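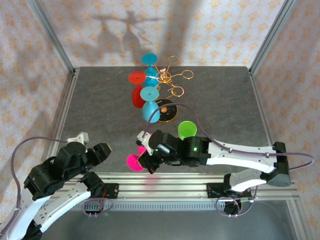

Gwilym Nicholas has been binding books in Tremmont for 15 years, and he still gets excited about a bone folder. "Feel the edge on that!" he says, handing one across the bench before I've taken my coat off. "I sanded it myself — too thin for most people, but I love it."

We're here to talk about comb and wire binding, his favorite subject. Most of his work comes from schools and choirs around Doltow who want 200 copies of something by the end of May. He punches the lot on a heavy old Prosser machine, bought secondhand in Ostness and carried up the stairs by four people.

"Wire lies flat, and a singer needs that," he says. "Combs you can open again and slip in a new page, so I use them for cookbooks and club handbooks." His advice for beginners is to punch fewer sheets than the machine claims it can take, and to try scrap paper first. Square the stack, push it to the stop, then pull the handle slowly.

And covers? He grins. "Oh, go heavy. Card stock, a nice dark blue, rounded corners if you have the cutter." He is already pulling a drawer open to find me some — it's stuffed with offcuts, and he wants me to see every one.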